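Saturday, workcell log

Spent the morning on the handling rules for the counter cell with Salma. Draft 3 is out of date and Mitoveck wants one sheet per station, so the general clauses moved to the front page.

Agreed so far:

1. E-stop tested before the first run of each shift, result initialed. Michalis skipped it twice in June - the log now has a blocking field.

2. Arm speed limited to 114 mm/s within reach of the goods. Markos wanted 317. Refused until the stopping distance is measured again.

3. Release height over a basket written down per item. The sandwich is the awkward one: soft filling, slick wrap, and a basket wall it can lean on. Grip force stays at 22 N or less.

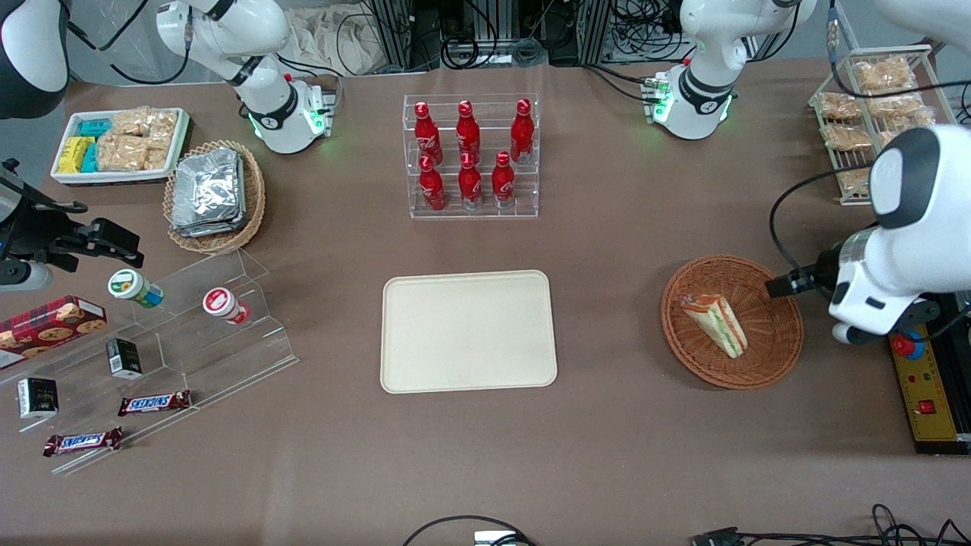
4. Loose cables kept off the near edge of the table. Still open. Clips ordered from Stendano.

5. Restocking only with both arms parked and drives off. Salma wants a second signature, I do not. Left for Aliki to decide.

Remaining: retype clause 2, send to Johanna before five.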